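Wed crowd, 16th August, lunchtime slot. 30 min talk, 10 min questions. Water on the lectern, clicker in the left pocket.

# Cold-brewed tea at home: speaker notes

## Slide 1 - Title

- Say name, say I run the tea classes at Wadlow, thank Laiba Baloch for setting this up.
- Ask for hands: who drinks iced tea in summer? Who makes it? Who buys it in bottles? Don't comment on the numbers, just move on.
- The talk is for people with a fridge, a jar and tap water. No special gear.

## Slide 2 - Two ways to get cold tea

Hot brewed and then chilled, or brewed cold from the start. They taste different and people usually have a preference without knowing why.

Hot water pulls out more of everything, and quickly. That includes the compounds that make tea dry your mouth. When you chill a strong hot brew it can turn cloudy. It's harmless, but some people pour it out because they think it has gone bad. Tell them not to.

Cold water is slow and leaves a lot of the bitterness in the leaf. You get a softer, sweeter drink with less caffeine in most cases. It won't taste like diner iced tea. If diner iced tea is what you like, brew hot.

[pause, take a question here if there is one]

## Slide 3 - The basic recipe

Read it out twice, people write it down.

- 1 quart cold water
- 3 level tablespoons loose black tea, or 5 bags
- Jar with a lid
- Fridge, overnight
- Strain, keep cold, drink within a couple of days

Green tea needs less time. Start tasting after a few hours. Herbal blends vary a lot. Some of them are sold with instructions to use boiling water for safety, and if the box says that, follow the box.

Don't leave the jar on the counter or on a sunny porch. Sun tea comes up every time. My grandmother made it and so did everybody's. The water gets warm and never gets hot, and that's a good temperature for bacteria. The fridge takes longer and is the better way to do it.

## Slide 4 - What color tells you

Less than people think. Color depends on the leaf, the water and how long it sat. Hard water makes a darker, duller tea. A squeeze of lemon lightens it right away - do the demo with the two glasses if the table is close enough, skip it if not.

Dark does not mean strong. I have had very dark tea that tasted of nothing, and a pale oolong that kept me up.

Next two slides, bottled, amber-brown, green cap.

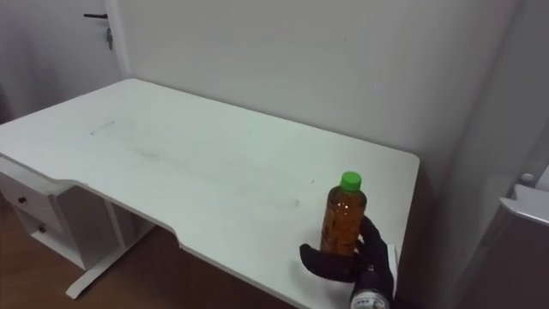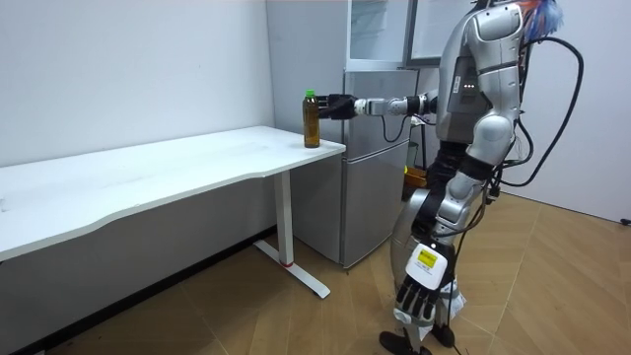
## Slide 7 - Reading a bottled tea label

Most people in the room buy some of theirs, and that's fine. Three things to look at on the label.

1. Where tea sits in the ingredient list. Water is first. If sugar or syrup comes second, it's a sweet drink with tea in it.
2. Serving size. Older bottles sometimes list two servings. Check before you compare sugar.
3. "Brewed tea" against "tea extract" or "tea powder." Extract isn't bad, but it's a different product and it tastes flatter to me.

Mention that unsweetened bottled tea often has an acid or vitamin C added. It helps keep the color and flavor steady on the shelf. Home tea has none, so it gets darker and duller after a day or two in the fridge.

## Slide 8 - The Magsi jar test

This is the part people ask about afterward, so go slowly.

Last January Rizwan Butt and I made the same tea every week in the kitchen at Magsi. One kind of leaf, the plain Plitari black, same jar, same fridge. We changed one thing at a time.

- Brewing time: past overnight, hardly any change until the second day, then it went woody.
- Filtered or tap: we both picked filtered without knowing which was which. Our tap water is hard. If yours is soft you may not notice.
- Bags or loose: loose was better, though the bags were a cheaper grade, so that wasn't a fair match. Say so.
- Stirring: no difference we could taste.
- Squeezing the bags at the end: clearly worse. Bitter and a little dusty.

It was two people and one kitchen. Don't oversell it. Rizwan would like it known that he disagrees about the woody taste.

## Slide 9 - Sweetening

Sugar does not dissolve well in cold tea. It sits at the bottom and the last inch is syrup. Make a simple syrup instead: equal parts sugar and hot water, stir until clear, cool, keep in the fridge in a clean jar. Mine starts with 200 grams of sugar and lasts me a couple of weeks.

Honey has the same problem, so loosen it with warm water first. Fruit works if you add it late. Peaches in overnight go soft and the tea goes cloudy. Put them in an hour before you pour.

## Slide 10 - Common problems

- Weak: use more leaf before you try more time.
- Bitter: too long, or somebody squeezed the bags.
- Tastes like the fridge: the lid. Tea picks up onion very fast. Glass jar, tight lid.
- Cloudy: usually fine if it was chilled from hot. If it was clear yesterday and is cloudy or stringy today, throw it out.
- Stained jar: baking soda, warm water, leave it an hour. Bleach is not needed.

## Slide 11 - Where to get things

Loose black and green are on the bottom shelf at Prendent, next to the coffee filters. The quart jars are there too, but the lids are sold separately, so check before you leave the store. I have no arrangement with them.

Handout has the recipe on the front and the syrup on the back. Laiba has extra copies by the door.

## Questions

Likely ones:

- Can I reuse the leaves? Once, same day, and it will be thin.
- Can I freeze it? Yes, as ice cubes. Good use for the end of a jar.
- Does decaf work? Yes, same recipe, a bit more leaf.
- Kombucha? Different talk. Point them to the fall schedule.

If there's time left over, pour the samples. Green first, then black, sweetened last. Cups are in the blue bag.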